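Zorura Wooden Blocks - Frequently Asked Questions

Page kept by Maham Butt. Last update: 03/06/2026

What is in a set?

The large set has 18 blocks and the small set has five. All blocks are plain wood, without paint or lacquer. The Tirard bag for carrying is sold separately.

Are all blocks the same size?

In the large set, no. There are long blocks, square blocks and thin slabs. Please check the paper in your package for the measures of each one.

Do I need a special table?

No. A flat pine board on the floor is enough, and many of our customers in Drollirholm play this way. On tiles it is better to use a board, because the joints between tiles can make a tower lean.

How do I make the blocks of a stack even?

Put one flat hand against one end of the stack. Against the other end, push something with a straight side, for example a small box. Press slowly from both sides until the ends are in line.

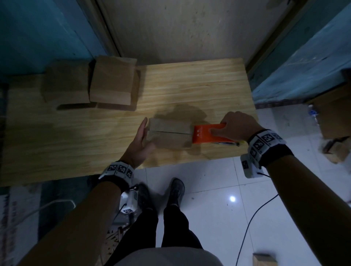
Can I write on the blocks?

Yes, pencil is best. Ink goes deep into the wood and you will need to sand it - we cannot exchange a block after this.

How do I clean them?

Wipe with a cloth that is only a little damp, and let them dry in the room. For dark marks, use sandpaper number 400 and go along the grain.

I lost one block. Can I buy only one?

Yes. Write to our shop in Etim and tell us the shape. Delivery can take up to 18 days.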